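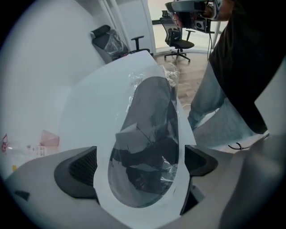

Where the script is at

Hi Aslı, and hello to everyone at Serport who reads these. April 2023 already, and I have a second draft of Vesaritz! It runs long (I know, I know) but it has an ending now, and I'm pretty fond of it.

The biggest change since my November report is that the ferry captain is gone. I loved her, but every scene she was in stopped dead while she explained the harbour. Her best lines went to the younger brother, who badly needed some, and the middle of the film moves along a lot quicker. I cut 21 pages doing that and then wrote 9 new ones for the wedding, which used to happen offscreen and was the thing every reader asked me about.

The table read

We read the whole script aloud at the Alberg, with a cast of friends and two very patient actors from the local theatre company. The first act got laughs in the right spots. The courtroom scene got laughs too, and it wasn't meant to, so I've been back at that one most mornings with a coffee and a red pen. I think the trouble is the judge, who talks like somebody who's watched too many courtroom films (guilty).

My story editor, Mkhize, sent notes afterward and they were tough but fair. The main one is that we don't find out what Ilse wants until page forty, and I'd like that moved up to the first ten if I can manage it without a speech.

Money

I've spent $3,523 of the grant so far, mostly on the story editor's fee and the actors. Room hire and printing came to $362 of that. Nothing has gone over what I put in the budget, and I haven't touched the travel line yet. I'd still like to use it for the research trip up the coast, if you're happy with that.

What's next

Third draft, with the new opening and a courtroom scene that behaves itself. After that I'll start on the pitch document, and Aslı, I'd love your eye on the logline before it goes to any producers. I've got four versions and I've stopped being able to tell them apart.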